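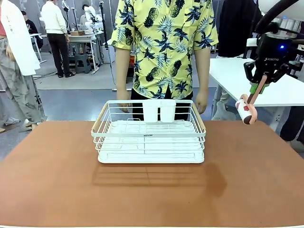

Seguimos con Serska en el taller. Objetivo de la semana: que el brazo derecho coja cosas con mango sin estrujarlas. Hoy toca el rodillo quitapelusas, el del mango rosa 😅

La pinza es una Robotiq y con eso encantada. Lo que me trae loca es el cable: en cuanto giro la muñeca más de la cuenta, tira. Lo he cambiado de sitio 2 veces y sigo sin verlo claro.

El escurreplatos es lo siguiente. Alambre blanco fino y sombras por toda la mesa — la visión se me vuelve tonta con eso. Si alguien ha peleado con algo parecido, que me cuente, porfa!!

Ah, y para los que preguntabais: llevo gastados unos 2000 euros de mi bolsillo, sin contar los brazos, que son del taller. En julio me había puesto un tope bastante más bajo, jajaja

Mañana subo los ajustes de fuerza al repo de Trevuton. Están sin comentar, aviso.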